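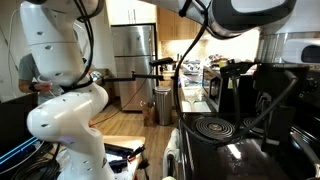 Slide 1: Two arms, one kitchen, a person within reach.

Morning, all. Howard Whitlock, Lidness. Brenda Pickering has the clicker, so complaints about pace go to her.

(Let them look. Count to five.)

Start with the person in the grey shirt. Before you ask which standard applies, ask where people stand. At Lidness we keep 40 pages of rules on shared workspaces and I have met two people who finished them. I wrote one half and Brenda wrote the other.

Next, cables. Ask the room who has a cable rule. Hands go up. Ask who has read it since November. Pause for the hands to go down. Ours says every cable gets a route, a fixing and a name on the drawing. Point to the long loop by the hob, then the pile beside the base. Move on before anyone gets technical.

Hob. If you work in a real kitchen, you take on the kitchen's hazards as well as your own. Isolate it at the wall, tag it, put it on the sheet. "It was off last time I looked" is not a control measure. Nor is the towel.

Slide 2: the Wurnance log. 1,489 entries, over half of them "OK". Brenda will want to talk about what "OK" means. Give her two minutes.

Slide 3: Goleo and Harb checklists side by side. Same questions, different fonts. Ask which one they would fill in on a Friday afternoon.

Questions. If it's the one about insurance, it's Brenda's.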